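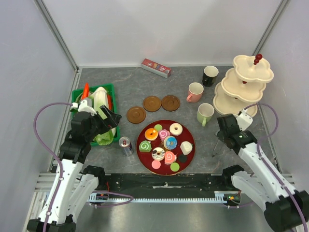
Red tray tea party — how would you set yours out?
Posted 10/5/19 in Play Kitchens and Pretend Food

flerkach_mum
I love a pretend tea! Mine always starts with the big round red tray in the middle, cakes piled on, then saucers behind and the mugs off to one side. The three-tier stand goes in the corner, mostly because I can't stop looking at it. The swirl roll slices are my favourites, pink one especially. Does anybody put the cakes on the stand instead?

teapot993
Stand, always! What's the point of three scalloped tiers with nothing on them? Macarons on top, donuts lower down. I'd keep the tray for the mugs.
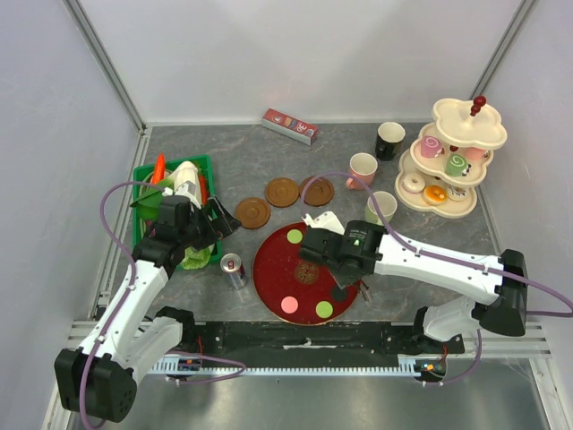
prirel_play
Can't agree, sorry. Mugs on a shiny lacquered tray slide about the minute someone small picks it up. Ours go on the brown coasters and stay there. And I'd have the veg basket out at the same time — my two want a shop before they want a tea, so the carrot gets bought, cooked and served next to a donut.

flerkach_mum
Ha, carrot and donut is a regular here too. I hadn't thought of running the shop alongside, I normally pack one away first.
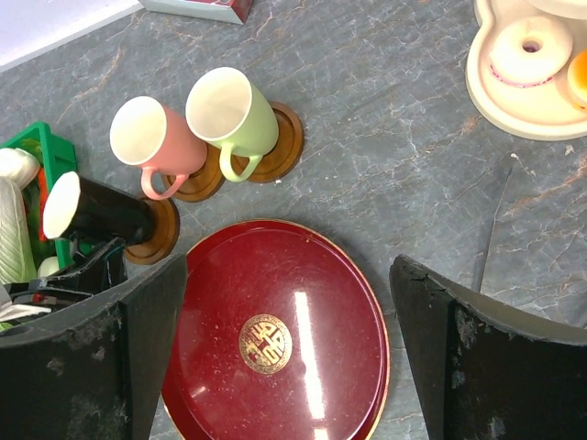 ji_and_biscuits
Coasters for me as well, and one mug to each. Pale green, pink and black look lovely against the dark red. The gold emblem is half the reason I like that sort of tray, so I never cover the middle. They do show every speck of dust though, and every scratch. Soft cloth, no scrubby sponge!

teapot993
You'd leave the middle of a tray empty? Madness. Cakes have to go somewhere.

ji_and_biscuits
On the stand, you said so yourself :)
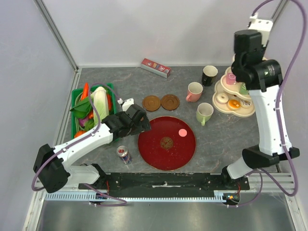

prirel_play
Also, clearing up is a game in its own right. Veg in the basket, cabbage in the middle where it fits best, everything else tucked round it. Cakes last, so there's something left to nibble. I leave the drink can and the snack box out for the next shop.

prastport17
Cabbage at the bottom, surely? Ours takes up so much room that the onion ends up on the floor. Lovely thread by the way, I'm off to dig out our mugs.

flerkach_mum
Trying the stand tomorrow, with the basket out too. Will report back!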